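Fovville Board Phrases: data card

Maintained by the Srivastava handwriting group. Contact for corrections: Lorna Matheson.

Summary

Fovville Board Phrases is a collection of short handwritten phrases on small dry-erase whiteboards. It contains 507 boards, each supplied with a transcription and a note on layout. The collection is meant for the study of uneven handwriting on a smooth, wipeable surface, where letters are often larger, looser and less regular than they would be on paper.

Contents

The release is divided into 4 folders:

prollau: single words
kivton: phrases of two to five words
mixed: phrases with a drawing, symbol or underline
spare: boards withdrawn from the main count, kept for reference

Each folder holds a text file of transcriptions with one line for each board. The line gives the board number, the wording as written, the wording as intended, and any remark on spacing or drawing. Phrases were chosen from a list agreed before work began in June. They are short mottoes, greetings and household reminders.

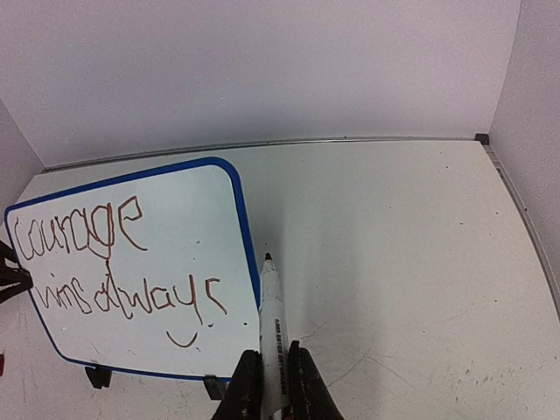
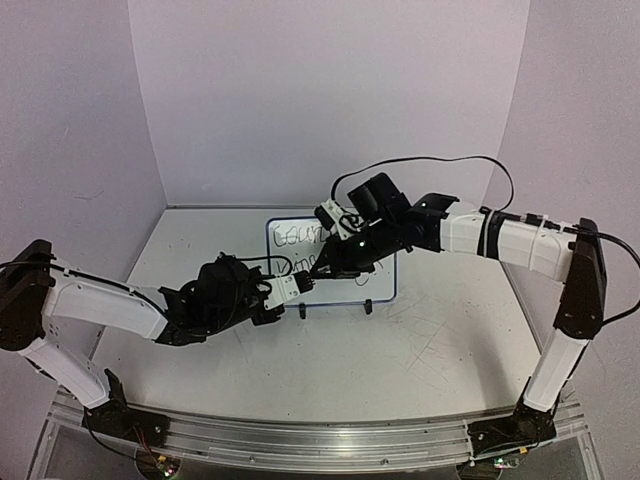 Transcription rules

Transcribers record two versions of every phrase. The first follows the board exactly, including missing spaces, repeated letters and changes of case. The second gives ordinary spelling and spacing. Where two words have been run together, the first version must keep them joined, so that the lower line of the "courage" board is entered as "winsalways" and its intended form as "wins always". The smiley under that line is entered in the remarks column as "drawing, face" and forms no part of either version. Stray specks of ink are left out unless they touch a letter and change how it could be read.

Line breaks are marked with a single upright stroke. Oversized letters are not treated as capitals. If a letter could be read in two ways, the transcriber enters the likelier reading and places the other in square brackets after it. A second transcriber then works through the folder without sight of the first file. Differences are settled by the folder editor, whose decision is recorded in the remarks.

Marker residue

Pale smudges left by earlier writing are common on dry-erase boards and have been kept. They should not be transcribed. Boards on which an earlier word remained fully legible were moved to the spare folder.

Known limits

All phrases are in English and use the Latin alphabet. Numerals are rare. The kivton folder is larger than the others, and results taken over the whole collection will lean towards phrases of that length. The first 100 entries were transcribed before the square bracket rule was adopted and have been only partly revised. No information on the age or handedness of writers is included, and none should be inferred from the shape of the letters.

Corrections

Please quote the folder name and board number when reporting an error. Corrections are entered in the change file and included in the next release.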